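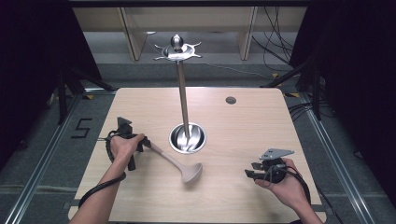 Said Mansour told me a ladle in a drawer is a ladle you've lost, and that he'd gone through most of last winter stirring lentil soup with a dinner fork.

Search news and products Go

2 minute read

Aug 13, 2009

MORNINE BRINGS OUT THE JORKECK UTENSIL STAND

I've been making kitchen bits under the Mornine name for long enough to know that a stand for spoons isn't going to stop the traffic, but I'm very pleased with this one and I'd like to tell you about it. The Jorkeck is on sale from today. It's stainless steel, with a round cup for a base, a long thin pole going up out of it and a star at the top with six short arms, one for each thing you want to hang. There's a rounded knob right on the crown as well. I wanted a plain flat top and was talked out of it in May, and I've come round.

The cup is polished inside (my fault, I kept sending it back for another go) and it picks up whatever light is going in the room. You'll want to give it a wipe with a soft cloth now and then. Please don't use a scouring pad on it, I have a shelf of early ones that show what happens.

We've kept to six arms all the way through. I did try eight on a kitchen table at home and the slotted spoon kept knocking the masher, and then the masher knocked everything else - you could hear it from the garden. Six gives a ladle enough room to hang with its bowl clear of its neighbours. Pieces with a hole or a hook at the end of the handle are the ones to hang, so do check yours before you buy!

The first batch is 854 stands, going out to 21 shops. We wanted them on shelves before Ramadan, when a lot of our customers are cooking for a full house every evening and the big ladle comes out and stays out. Some 43 households had a stand at home over the spring and early summer, and the grumbles they sent back were extremely useful. The main one was the pole, which used to be shorter and left long-handled spoons resting on the base. So it's taller now.
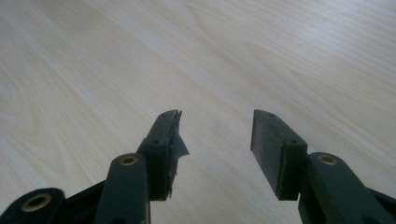

The table deserves a mention too. It comes from Porgate, who share our showroom, and it's a light wood top with a lovely long fine grain and the odd wavy streak in it. The corners are rounded and there's a small round grommet hole for a cable. I'd been showing the stand on a dark worktop up to now and it looked like something from a dentist's, so when Porgate offered the pale one I said yes before they'd finished the sentence. Steel and pale wood do get on nicely together.

Anyone buying a Porgate table at the showroom between now and the end of the month can have a Jorkeck with it at half price. The ladle isn't included, sorry, several people have asked.

Shops wanting samples can write to me at the Mornine office. Larger pictures of the stand and the table are available from the same place.

ENDS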